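Review: Pondel desk mat, 2 mm, dark gray

Our student robotics club ran its fall pick-and-place project on this mat. The task is simple to state: pick up a flat lid, move it, set it down. Kobe Van Acker wrote the control code and I handled setup and logging. We completed 1,729 attempts on the mat, 400 of them with the final code.

The mat ships rolled. It took a night under books to flatten, and the corners still lifted, so it needs tape. Pondel includes none. The surface is matte and did not produce glare under our ceiling lights at any time of day.

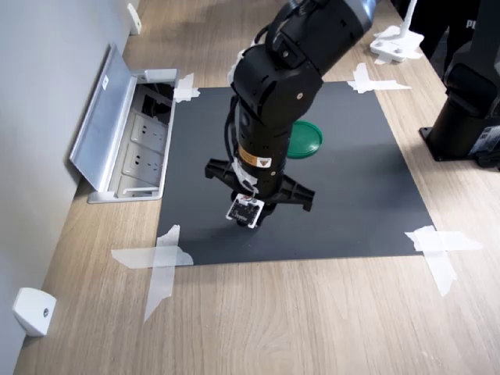

Arm over the taped mat, green lid behind the forearm.

Grip is adequate. A light lid slides a little when a finger touches its rim, and on the bare tabletop it slid much farther. We logged 229 failed picks in total. Most were height errors in our code, and I do not hold those against the mat. The underside is less good. Without tape it creeps toward the operator over a long session, and one Thursday we had to redo the calibration twice.
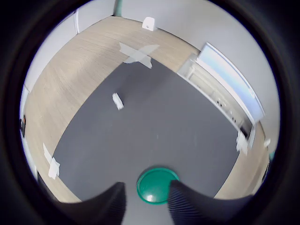 Color was the reason we chose dark gray over the cheaper white version. Our detector separates objects by hue first and brightness second. A green lid between two black fingers is an easy case for it, as the lid is the only strong color on the mat. The fingers are harder to separate from a dark background, and a mid-gray option would help there. Dust also shows as light specks, so wipe it before each session.

Recommended for club use, with your own tape. I would not buy it for heavier parts.

Rianne Verschueren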